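Household Manipulation Group, Department of Mechatronics
Student Project Report: Skidano
Submitted 30/11/2020

2. Purpose and Background

The Skidano project was started in August by a team of six students under the supervision of Uzma Gilani. Its purpose is to prepare a training set from which a two-armed robot can learn to handle soft household materials. Earlier teams in the department worked with rigid objects, chiefly boxes and bottles. Cloth changes shape at every touch, and the methods used in those projects did not carry over well.

The team chose curtains as the first material. They are found in most homes, they hang from a fixed rail, and the task of arranging them calls for both hands. All demonstrations were recorded from head height, so that the view would match that of the cameras on the Rallon test platform.

3. Demonstration Procedure

Each session consisted of 10 short demonstrations. The demonstrator was asked to gather the fabric at the window side, flatten it with open palms and then release it. Both hands were to remain in view whenever they touched the cloth.
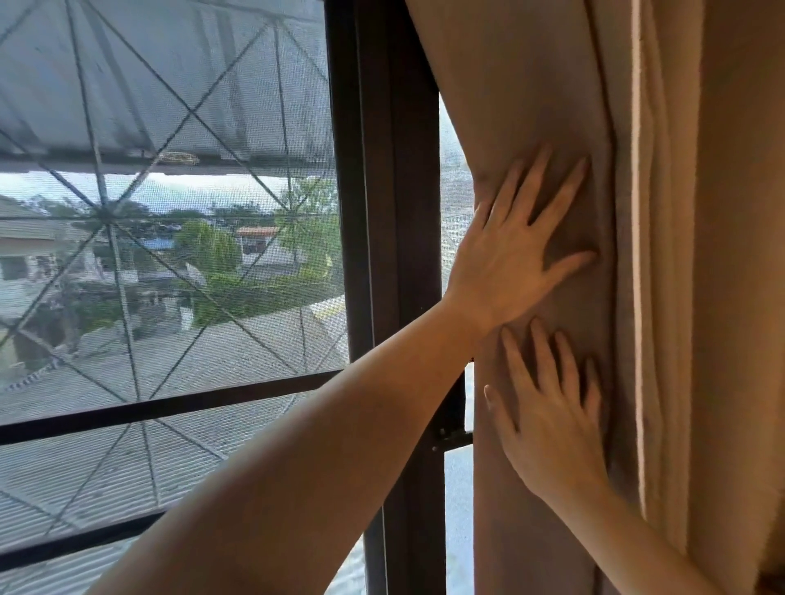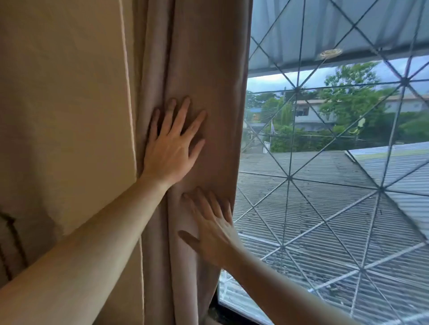
Smoothing the curtain at the window with both hands.

Sessions were held at different hours so that the recordings would cover a range of daylight. Strong contrast between indoor and outdoor light proved to be the main source of difficulty in labeling. The software used for hand tracking, Geerts, lost the fingertips most often against bright glass, and those segments were corrected by hand.

A total of 400 demonstrations were kept after review. Clips were rejected if a hand left the view during contact – the most frequent fault in the early weeks – or if the recording stopped before the fabric was released.

4. Labeling

Three labels were applied to every clip: reach, press and release. Two students labeled each clip separately, and differences were settled at the weekly meeting. The boundary between reach and press caused the most disagreement. The team finally defined it as the first moment at which the cloth visibly moves, and the older clips were labeled again under this rule.

5. Remaining Work

Training on the Alirton simulator has begun, but no results are reported at this stage. The simulated fabric is stiffer than the real material and its settings must be revised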